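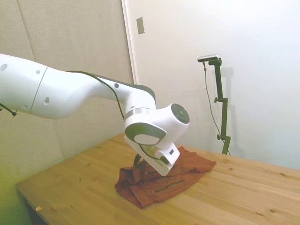
Uyên Sầm wrote: Did the rust one come back from the wash looking like that or did somebody leave it in a heap again? Asking because the zipper on mine went wavy too, and I'd like to know if it's the wash or the folding before I do the rest of the bin.

Ticket 101
Subject: rust overshirts, zipper rippling + won't fold flat
Opened by: Adoración Carrasco
Queue: Garment care / returns shelf
Priority: normal (was low)
Status: see bottom

Adoración Carrasco, Thursday 8:40 am
Wash. Came out of the dryer rippled, I pulled it myself. Left it in a heap after, yes, sorry, phone rang.

Problem as reported: the Nuden overshirts in rust, olive trim, go back on the loan shelf after washing. Folded, they spring open. Front edge buckles, collar rides up, stack leans over. Two customers asked if they were seconds. Not all of them do it. Tan ones from same order are fine, same shelf, same person folding (me).

Tried so far:
- refolding, twice. no change
- folding board, the big one. looks ok for an hour, then pops
- zipped up before folding. worse
- weight on top overnight (two phone books). creases in the wrong place, now have to get those out too

Adoración Carrasco, 9:05 am
Forgot to say, care label says warm wash, tumble low. That's what they got. I think.

Ivar Midtbø, 9:20 am
"I think" = check. Which dryer? Left one runs hot, has done since August. Low on that is not low.

Adoración Carrasco, 9:31 am
Left one.

Ivar Midtbø, 9:33 am
Well there you go, maybe. Fabric shrinks, zipper tape doesn't, tape has nowhere to go so it ripples. Same thing happened with the Magalhães jackets. Do this before anything else:

1. Measure one. Collar seam to hem, down the back, flat on the table, no pulling.
2. Measure a tan one same size.
3. Write both down HERE, not on a sticky.

Adoración Carrasco, 10:10 am
Rust, medium: 77 cm
Tan, medium: 80 cm
Both down the back. Did the rust one again after smoothing it out with my hands, same.

Ivar Midtbø, 10:14 am
3 cm short. That's your ripple. Not a folding problem.

Uyên Sầm, 10:22 am
Mine wasn't in the left dryer though. Mine was line dried at home. Still wavy, less than yours.

Ivar Midtbø, 10:25 am
Washed at what?

Uyên Sầm, 10:41 am
Whatever the machine at home does. Had to go look at a picture of the dial. 50.

Ivar Midtbø, 10:44 am
Celsius? That's hotter than warm on a label. So could be wash heat, dryer heat, or both. Need one test garment that's had neither. Anybody got an unwashed rust?

Benedito Camargo, 11:15 am
One in the back, still in the bag, size large. Don't ruin it please, it's the only large.

Ivar Midtbø, 11:18 am
Won't ruin it. Cold wash, flat dry. Measure before and after.

Benedito Camargo, 11:50 am
Before: 83 cm. In the machine now. Cold, short cycle, zipped to the top, inside out, nothing else in with it.

Lai-ching Mak, 12:30 pm
Just reading this now. Please everybody stop using the phone books. I have spent half the morning steaming lines out of a sleeve.

For the ones already rippled, here's what works for me on zip fronts. Doesn't make them long again but gets them flat enough to stack.

Open the zipper all the way. Lay it front side up and pin the two front edges to the ironing pad at hem and collar, stretched gently. GENTLY. Damp cloth over the top, iron on wool, press and lift, don't slide. Keep off the teeth and the pull. Let it go completely cold before you unpin. That's the part people skip and then tell me it didn't work.

Then fold with zipper open, not closed. Fronts laid side by side, not overlapped. Sleeves straight back, then thirds from the hem up. If you fold in half the zipper gets a hard bend right at the middle and pops open again.

Don't leave them in a pile between the dryer and the table. Even ten minutes. This cloth takes a crease from anything.

Adoración Carrasco, 1:15 pm
Did one your way. Took ages. It's flat though!! Stays folded so far. Edge still has a little wave near the bottom, maybe a hand's width.

Lai-ching Mak, 1:20 pm
Near the bottom is normal, tape is stiffest there where the box is. Do that bit again from the wrong side.

Benedito Camargo, 3:55 pm
Large is not quite dry but zipper looks straight to me. Won't measure till it is.

Uyên Sầm, 4:02 pm
Did mine with the damp cloth. Better. I slid the iron once by accident and got a shiny patch on the placket, any fix?

Lai-ching Mak, 4:10 pm
White vinegar and water, half and half, on a cloth, dab, then steam from above without touching. Try on the inside hem first for color. Might not come all the way out.

Next day

Benedito Camargo, 8:50 am
Large, dry: 83 cm. No change. Zipper flat, folded it Lai-ching's way and it sat on the shelf all night, still square this morning.

Ivar Midtbø, 8:58 am
OK. Heat it is. Can't say from this how much was wash and how much dryer, don't much care. Changes:

- rust Nuden: cold wash, flat dry, no dryer at all
- tan ones: leave as is
- left dryer: sheets and towels only till Meritz send someone for the thermostat. Taped a note on the door
- shelf card needs rewriting, Adoración has it

Adoración Carrasco, 9:30 am
Card done. Put "fold in thirds, zipper OPEN" in capitals. Four left to press, doing them this afternoon if the pad is free. What do I do about sizes, the mediums are short now?

Ivar Midtbø, 9:36 am
Put them out as medium/short, change the tag. Separate ticket for getting money back from Zunus, they sold us the lot. Attach yuor two measurements and Benedito's.

Status: open, waiting on last four and dryer visit. Folding part resolved.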